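8.3 Paragem por perda de preensão junto à máquina de café
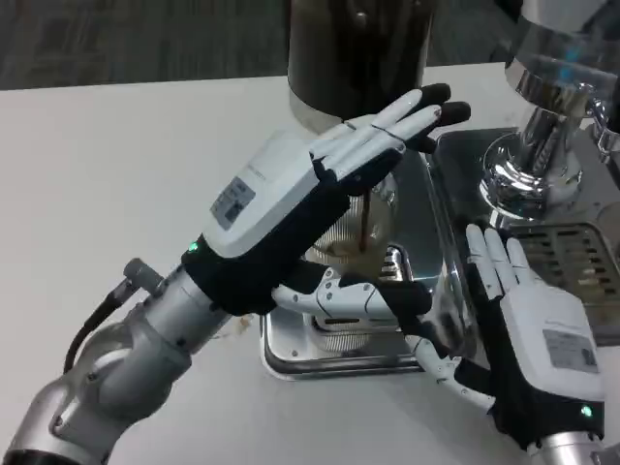 Figura 8-2. Mãos esquerda e direita junto ao copo durante a extração. Indicadores verdes acesos nos dois punhos.

Esta secção aplica-se às células Undelari com duas mãos Drudico e controlador Grustov. Siga o procedimento quando o painel mostrar o código 54 (preensão perdida) ou quando houver líquido fora do tabuleiro de gotejamento.

O código 54 surge quando o polegar da mão direita não chega à posição de contacto em 300 ms. A mão para, mas a máquina de café continua a extração até ao fim da dose. O indicador do punho pode manter-se verde — assinala apenas que a mão tem alimentação e comunicação, e não confirma que o copo está seguro.

ATENÇÃO: Risco de queimadura. Não ponha as mãos entre o copo e o grupo de extração enquanto houver café a correr.

ATENÇÃO: Os dedos conservam força de fecho depois de uma paragem por erro. Corte a alimentação dos braços antes de tocar no copo.

Procedimento

1. Prima a paragem de emergência da célula. Confirme no painel o estado PARADO.

2. Pare a extração no comando da própria máquina de café. A paragem de emergência da célula não atua sobre ela.

3. Espere que o fio de café termine. Retire o copo pela parte superior, sem forçar os dedos. Se o copo estiver preso, rode o manípulo de libertação no antebraço direito até sentir o batente.

4. Verifique se o copo tem fissuras ou bordos lascados. Nos copos canelados, passe também um pano pelas estrias, onde as lascas pequenas se veem mal. Rejeite o copo em caso de dúvida.

5. Limpe o tabuleiro e o tampo da mesa com um pano húmido. As manchas de café à esquerda do tabuleiro indicam normalmente que o copo foi pousado fora do centro.

6. Inspecione as pontas pretas dos dedos e do polegar. Substitua as que estiverem gastas, descoladas ou com resíduos de leite seco (conjunto de 4 pontas, referência 440).

7. Verifique o cabo do punho esquerdo. O conector deve estar encaixado até ao fim e o laço do cabo não pode roçar na borda da mesa.

8. Liberte a paragem de emergência e execute Manutenção > Referência das mãos. Mantenha a mesa sem copos durante a rotina.

9. Faça um ciclo de ensaio com o copo vazio e a máquina de café desligada.

Nota: Se o código 54 voltar no ciclo de ensaio, não aumente a força de fecho. Refaça a calibração do polegar (secção 8.5) e repita o passo 9.

Nota: Nas células montadas antes da revisão de outubro, o passo 8 encontra-se no menu Serviço.

Se a falha persistir após a calibração, deixe a célula fora de serviço e contacte a assistência Cortés. Indique a versão do controlador e o registo de erros, que se exporta em Diagnóstico > Guardar. Não apague o registo antes de o enviar — as posições do polegar no momento da falha só ficam guardadas nesse ficheiro.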